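Anderthalb Minuten auf der Anzeige
Ein Gespräch mit der Produktentwicklerin Pramila Mittal über Spielküchen, Griffhöhen und die Frage, was gedruckt werden darf

Pramila Mittal beginnt mit den Schrauben. An einer Spielküche für Gruppenräume, sagt sie, versage selten die Platte, fast immer die Verbindung zwischen Seitenteil und Rückwand. »Kinder ziehen sich am Rand hoch. Diese Last steht in keiner Bauanleitung, aber die Verbindung muss sie aufnehmen.« Mittal leitet bei Drenus in Brernow die Entwicklung von Spielmöbeln. Vorher hat sie Einbauküchen geplant, und manches davon ist geblieben: Sie spricht von Arbeitshöhen, Sockelmaßen und Laufwegen.

Die Arbeitshöhe der aktuellen Reihe liegt bei 53 Zentimetern. Der Wert ist ein Kompromiss zwischen Zwei- und Fünfjährigen. »Für die Kleinen ist das Becken etwas zu hoch, die Großen beugen sich. Eine Verstellung hatten wir im Versuch, sie wurde in den Kitas nie benutzt.«

Länger diskutiert wird im Haus über Bedienelemente. Gedruckte Kochfelder sind unempfindlich und lassen sich in einem Zug abwischen. Dafür gibt es nichts zu drehen. Mittal hält das für vertretbar, solange das Bild eindeutig ist. »Ein weißer Ring und eine rote Fläche, das wird als heiße Platte gelesen. Mehr Information braucht das Feld nicht.«
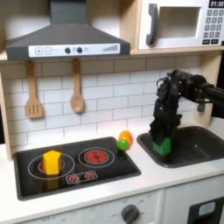 Spielküche mit aufgedrucktem Kochfeld, Dunstabzug und Spülbecken. Auf der linken Platte ein gelber Sechskantbaustein.

Auch am Dunstabzug arbeitet man mit Symbolen: Plus, Minus, ansteigende Balken. Die Balken seien schwieriger als erwartet gewesen, berichtet Mittal. Erwachsene sähen darin eine Leistungsstufe, Kinder häufig eine Treppe. Geändert wurde nichts.

Bei der Mikrowelle mit der Anzeige »01:30« verweist sie auf den Spielverlauf. Die Ziffern würden von den Jüngeren ignoriert, von Vorschulkindern dagegen vorgelesen und dann laut heruntergezählt. »Eine Null-Anzeige wäre ein ausgeschaltetes Gerät. Damit spielt man anders.«

Zubehör beurteilt Mittal zurückhaltend. Pfannenwender und Löffel aus Holz genügten für den Anfang, aufgehängt unter dem Bord, wo man sie sieht. Lebensmittelnachbildungen liefert Drenus nur auf Bestellung. Ihr Kollege Valeriano Cifuentes, zuständig für die Erprobung, hat über mehrere Monate notiert, was in Kitas auf den Kochplatten landet. Seine Liste umfasst 129 Einträge, an erster Stelle stehen Bausteine. »Ein einfarbiger Block ist Suppe, Kuchen oder Kartoffel«, sagt Mittal. »Eine Kunststofftomate bleibt eine Tomate.«

Zur Pflege gibt sie knappe Auskunft: feuchtes Tuch, kein Scheuermittel, Schrauben nach 20 Betriebswochen nachziehen. Für September ist ein überarbeitetes Seitenteil mit zwei zusätzlichen Verbindern angekündigt. Es passt auch an ältere Korpusse, die Bohrungen sind dort bereits vorhanden.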